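Informe de avance, abril
Proyecto Warkness: orden y presentación de utilería alimentaria
Destinatario: Fondo Preston

## 1. Objeto del informe

Se informa del estado del bloque 2 (vaporeras y masas rellenas) del proyecto Warkness, financiado por el Fondo Preston. El bloque 1, correspondiente a vajilla y cubiertos, quedó cerrado en el informe anterior y no se trata en este documento.

## 2. Estado de ejecución

| Partida | Presupuesto (EUR) | Situación |
|---|---|---|
| Adquisición de piezas | 4,000 | Comprometida |
| Material de embalaje | 300 | Pendiente de factura |

Los importes siguen el formato de la hoja de cálculo del Fondo, con coma como separador de millares.

De las 78 fichas de montaje previstas para el bloque 2 se han redactado 38. Las restantes dependen de la revisión de nomenclatura indicada en el apartado 5. El suministro de Drukgate se recibió completo. El de Leung llegó en dos entregas y la segunda se inventarió ya comenzada la redacción de fichas, lo que obligó a renumerar las referencias de empanadillas.

## 3. Montaje de la vaporera

La ficha describe la colocación de empanadillas de juguete en una vaporera redonda de bambú con ribetes amarillos. Criterios vigentes:

- La vaporera se apoya directamente sobre el tablero blanco, sin mantel ni bandeja.
- Las piezas se depositan sobre el fondo ranurado con separación suficiente para que el bambú quede a la vista entre ellas.
- Se sujetan por el cuerpo, evitando tirar del borde plisado.
- No se apilan. Si una pieza vuelca, se deja para el final y se recoloca.
- La tapa permanece fuera durante la carga y se cierra solo para el almacenamiento.

El criterio de separación sustituye al de la versión anterior, que pedía llenar el cesto por filas. Con piezas en forma de media luna, las filas dejaban huecos irregulares junto a la pared y dificultaban la retirada posterior. La disposición en anillo abierto resuelve ambos puntos y admite piezas de tonos distintos sin modificar la ficha.

Queda sin fijar la orientación de los pliegues. Se ha trabajado con orientación libre y no se propone normalizarla hasta disponer de la serie completa.

## 4. Documentación gráfica
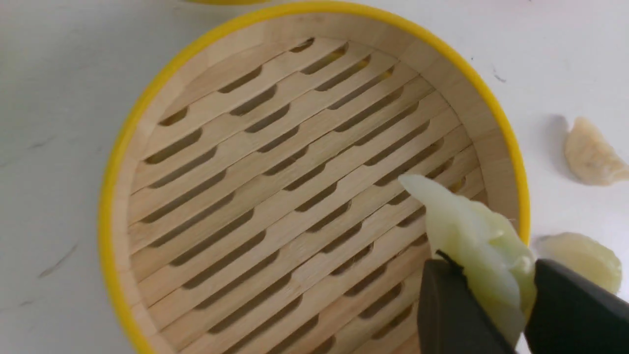
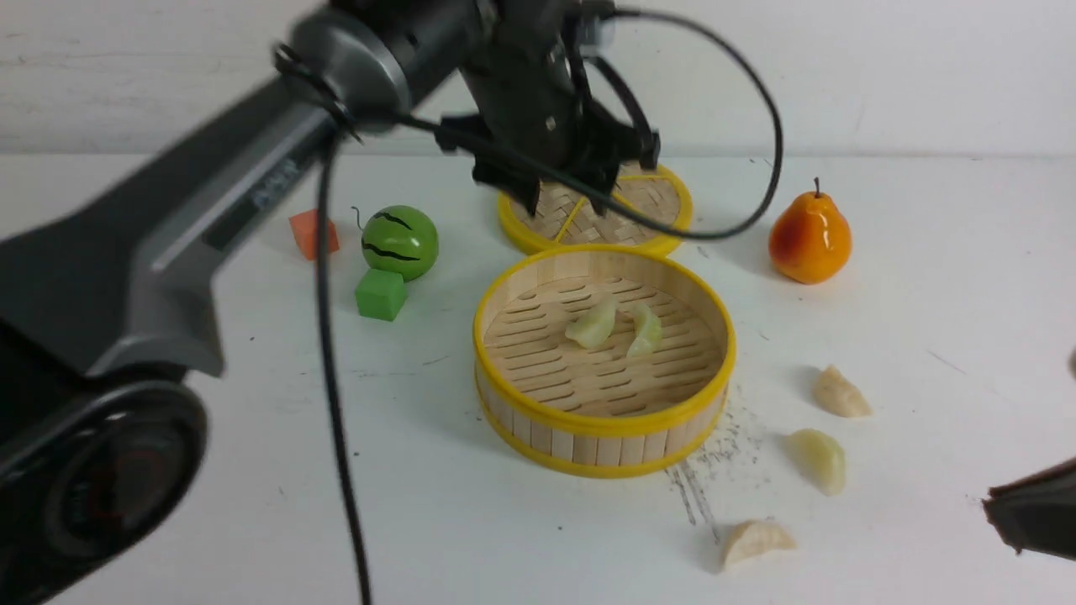
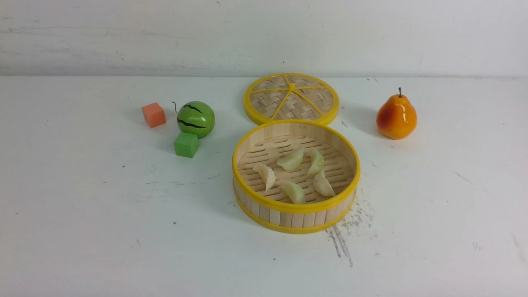
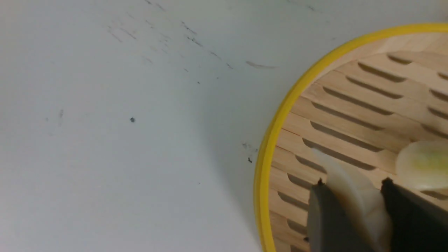

## 5. Incidencias

1. Nomenclatura. El albarán de Leung agrupa bajo una misma referencia empanadillas de color crema y verde pálido. En las fichas se registran por separado. Se ha solicitado al proveedor un listado corregido.
2. Superficie de trabajo. El tablero y la pared presentan marcas grises. No afectan al montaje, pero se incluye una limpieza de ambos en la planificación.
3. Almacenamiento. Las cajas de Drukgate no admiten la vaporera con la tapa puesta. De forma provisional se guardan por separado, con la misma etiqueta.

## 6. Trabajo previsto

- Completar las fichas pendientes del bloque 2 tras recibir el listado de Leung.
- Ensayar el montaje con dos vaporeras cargadas en la misma secuencia y decidir si requiere ficha propia.
- Sustituir las cajas actuales por un modelo de mayor altura, con cargo a la partida de embalaje.
- Revisar el texto de la ficha de retirada, que todavía remite a la colocación por filas.

No se solicita ampliación de plazo ni trasvase entre partidas. La factura de embalaje se remitirá al Fondo Preston junto con el próximo informe.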